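Wullside Robotics Club
Progress report to the Tundier Fund, second installment
Sunday, June 4, 2023

Hi everyone,

I promised you a report before the summer break and I'm just about squeaking in. The short version is that your money is mostly spent, the two-arm station is built, and the students are past the stage of being scared of it (maybe a little too far past it on some afternoons). The longer version follows, and I've tried to put it in the order you asked for last time, although I know I wander.

Where the money went

You gave us $3,000 for the spring. As of this weekend I have $284 left, and I'd like to hang on to it for August if that's all right with you. The biggest single purchase was $979 for motor joints, a bit more than I'd budgeted. I had priced them in the fall and the price went up over the winter, so I made up the gap by buying less aluminum extrusion and having the students plan their cuts much more carefully. They grumbled, and then they got really good at it! One of our ninth graders drew the whole frame out on graph paper with every cut marked, and we ended the build with a scrap pile that fit in a shoebox.

The rest went to cables, fasteners, gripper parts, and two replacement driver boards after an evening I would like to forget. I have all the receipts in a folder and can scan them whenever you want.

Who's coming

We have 41 students on the list, up from last year, and I split them into a Tuesday group and a Saturday group so that people aren't standing four deep waiting for a turn. The Saturday group is the younger one. They started the term with a simple pick-and-place exercise on paper, writing out every move in words before they were allowed near a controller, and I was sure it would bore them silly. They loved it. A few of them now write instructions for everything, including how to put the chairs away.

I still lose students in the weeks around spring sports, and I don't have a clever fix for that. I've started leaving a short catch-up sheet in the room so anybody who misses two sessions can get back in without feeling lost.

The station

The students named the pair of arms Sultana, as one robot, after a long argument about whether two arms should get two names. Both arms move under program control now, and both grippers open and close when told to. Getting them to agree on where the tabletop is took most of April. Each arm had its own idea of zero, and for weeks they'd be off from each other by about the width of a finger, always in a slightly different direction. The fix was a calibration routine that the Tuesday group wrote themselves, with a touch point at each corner, and it has held up nicely.
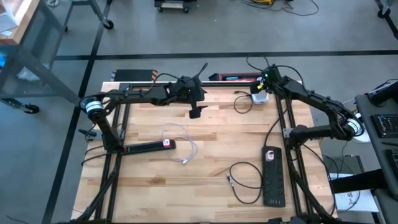

Our main goal for the term was a handoff: one arm picks up a part, passes it to the other, and the second arm sets it down somewhere else. I told you in the first installment that we'd have it by May, and we only sort of do. With a foam block it works most of the time. With anything stiffer, the two grippers fight over it, and the students are working on getting the first one to let go at the right moment. The other thing slowing us down is plain old clutter. There are two black power strips lying right on the wood, one near the base of the left arm and one off to the lower right, with loose cables looping around between them, and every one of those takes space away from the routine. Part of what I'd like to do with the leftover money is mount the strips under the table and run the wiring along the frame. It isn't a glamorous request, I know! But it would give the students back a good chunk of tabletop, and it would let us try handoffs from more than one starting spot.

The butcher-block top, by the way, was a good choice. I worried it would be too heavy for the frame, and I had an ugly plan B involving an old door. The frame carries it fine.

The Filtville meet

We took the students to Filtville this spring for the regional showcase. We didn't bring the station (it's far too big for my car) but we brought the small sorting arm from last year, a laptop, and a poster. We came home without a ribbon, and I think the kids were fair about it — the teams that placed had cleaner demos and they'd rehearsed what to say. Our arm sorted its bottle caps well in the morning and then got confused when the afternoon sun came in on the color sensor. Two of the students fixed it with a cardboard hood during lunch, and a judge came back to see it run again. I was prouder of that than I would've been of the ribbon.

What's next

I'm keeping the room open over the summer for anyone who wants to come in, probably one evening a week. The plan for August is the wiring job, then a fresh go at the handoff with stiffer parts. I'd also like the older students to write a proper start-up checklist for the station, including where the emergency stop is and who's allowed to reset it. Right now those rules live in my head and on a sticky note, and I'm not happy with either one as a long-term home.

I'll be asking for a smaller amount in the fall, mostly for spare parts and bus fare, and I'll send the numbers once I've talked to Wullside about the room. If any of you would like to come and see Sultana run, Saturday mornings are best. Wear shoes you don't mind getting sawdust on, as we share the hallway with the woodshop.

Thank you again for the support,
The club lead, Wullside Robotics Club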